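October, late afternoon

Second day with the two pairs of hand-held grippers. The older pair is from Barroso and we have had it since spring. The new pair is from Stelemus, and Oda Lindqvist wants a decision on it before she orders more. I did 20 runs with each, same cup, same small side table, and wrote down only the drops and how my wrists felt.

Barroso first. The trigger is stiff for the first half of its travel and then goes all at once. I dropped the cup 7 times, mostly on the way down. The cable pulls a little when I reach to the right - I ended up laying it along my forearm, and that was better. 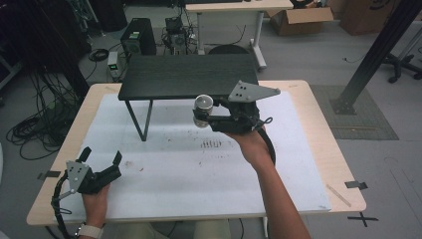
Stelemus in the afternoon. Softer trigger, and I could slow down near the surface without thinking about it. Two drops. It weighs around 900 grams with the plate on, and by run fifteen my left hand was tired. Derik tried a few runs and didn't mind the weight, but he has bigger hands.

The tracking log had a gap in one of the Stelemus runs. I swapped USB ports and didn't see it again. I'll check the time stamps tomorrow before I blame the gripper.

For now I would pick the Stelemus for small metal parts and keep the Barroso for boxes - still need to try cloth with both. Told Oda that by message. She asked about spare finger pads and I had no answer. Home at 7.

Recent entries
Wrist mount, second try
Ona controller: first impressions
Finger pads, old and new
Cable lengths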